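Plavard Block Patterns: data card

Quilt block cutting charts and piecing orders, plain text tables, release 5

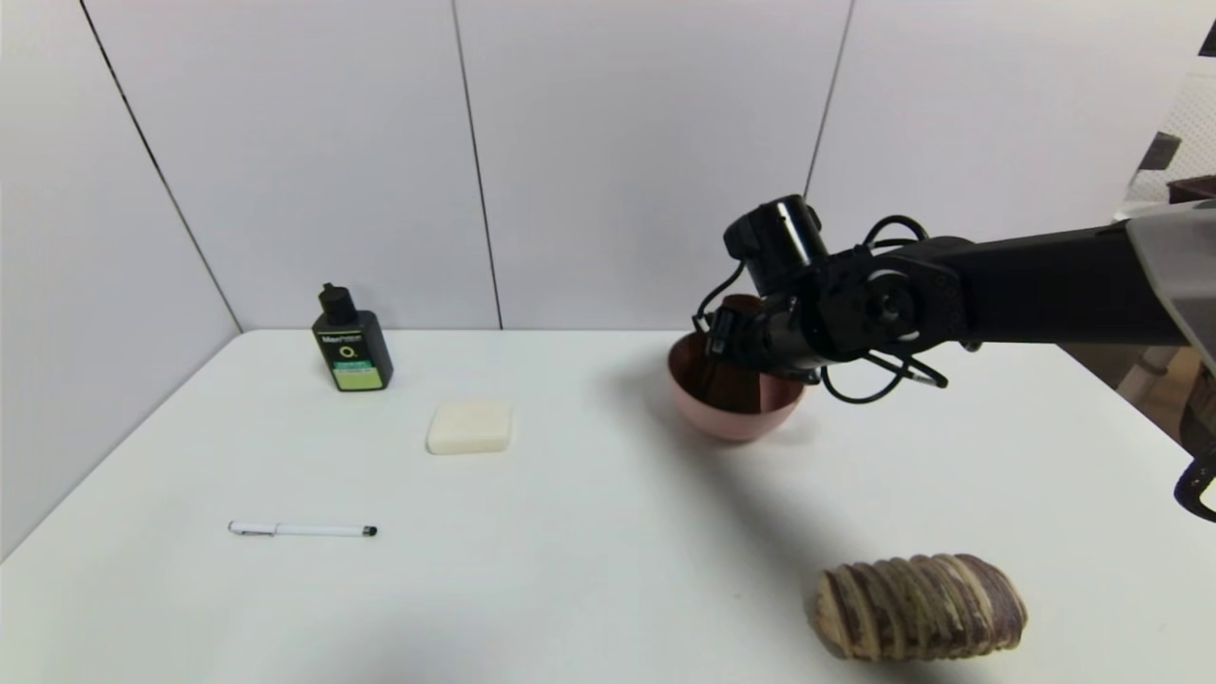 Black gripper lowered into a pink bowl on a white tabletop.

Summary

Plavard is a set of quilt block patterns stored as tables. It holds 87 blocks and 1,134 cutting lines. One cutting line is one fabric, one shape, one size and one count. The set was put together for people who write layout software, print pattern sheets, or want to work out yardage without retyping a chart from a book.

There are no finished quilts in the set, and no color suggestions. Fabrics are named by role only: background, main, accent, second accent, sashing.

Files

blocks.csv - one row per block: block id, block name, finished size, unfinished size, grid, skill level
cuts.csv - one row per cutting line, joined to blocks.csv on block id
units.csv - the sub-units in each block (half-square triangle, flying geese, four patch and so on)
steps.txt - piecing order, one numbered step per line, grouped by block id
changes.txt - what was fixed in each release

All files are UTF-8. Fields are split by commas, and any field with a comma in it is in double quotes. Line endings are Unix style.

Fields in cuts.csv

block_id: short code, such as GK-014. The two letters give the family.
role: fabric role, from the list in the summary
shape: square, rectangle, strip, or template
width, height: inches as decimals, so 2 1/4 is written 2.25
count: pieces needed for one block
subcut: none, diagonal once, or diagonal twice
mark: yes if a diagonal line has to be drawn on the wrong side before sewing
note: free text, often blank

Sizes are cut sizes and already have the seam allowance in them. Do not add it again. The seam allowance is 1/4 inch throughout, apart from the template pieces, where it is printed on the template.

If subcut is anything other than none, the count is the number of squares before the subcut. Two squares with "diagonal once" give four triangles. Releases 1 and 2 counted the triangles, so a file made from one of those will not match.

Block families

GK - Grarketberg. Stars and pinwheels drafted on a four by four grid. The largest family.
UR - Urrutia. Snowball blocks, corner-square blocks and their borders. Most of the lines with mark set to yes are here.
BR - Brulto. Strip-pieced blocks: rail fence, log cabin, courthouse steps.

The family names come from the three pattern notebooks the blocks were drafted in, and say nothing about the age or source of a design.

How the sizes were worked out

Each block was drafted on graph paper at finished size, split into units, and then converted. Plain squares and rectangles get 1/2 inch added in each direction. Half-square triangles made two at a time start from squares 7/8 inch larger than the finished unit. Quarter-square triangles start from squares 1 1/4 inches larger. Where a block is often made oversize and trimmed, the note field says "trim" and the width and height are the larger, untrimmed size. The trimmed size is in units.csv.

A test block was sewn for 30 of the patterns, in plain cotton with a 50 weight thread. These have "sewn" in the status column of blocks.csv. The rest have "drafted", meaning the arithmetic was checked but no fabric was cut.

Known problems

- UR-009 and UR-010 have the same cutting lines. They differ only in how the corner units are turned, and the turn is given only in steps.txt.
- Pressing directions are missing for most of the BR blocks. Pressing away from the center works for the log cabins. It has not been checked for the others.
- Template pieces have a bounding width and height but no outline. Curved blocks can't be rebuilt from this set alone.
- Skill level is one person's opinion.
- Metric sizes are left out. Converting the decimals straight across gives sizes that no ruler has marked, and the small errors add up over a row of blocks.

Yardage

There is no yardage column. To estimate it, take a usable fabric width of 40 inches, divide by the cut width and round down to get pieces per strip, then divide the total count by that figure and round up to get the number of strips. Multiply by the strip height. Directional prints need more - how much depends on the print.

Changes in release 5

Added the status column. Fixed the background count in GK-014, which was short by two squares. Renamed "setting" to "sashing" in the role field.

Use and credit

Free to use, change and share, in print or in software. Please credit the set as "Plavard Block Patterns" and give the release number. Drafting, sewing and tables by Milagros Durán. When reporting an error, give the block id, the role and the size as it stands in your copy.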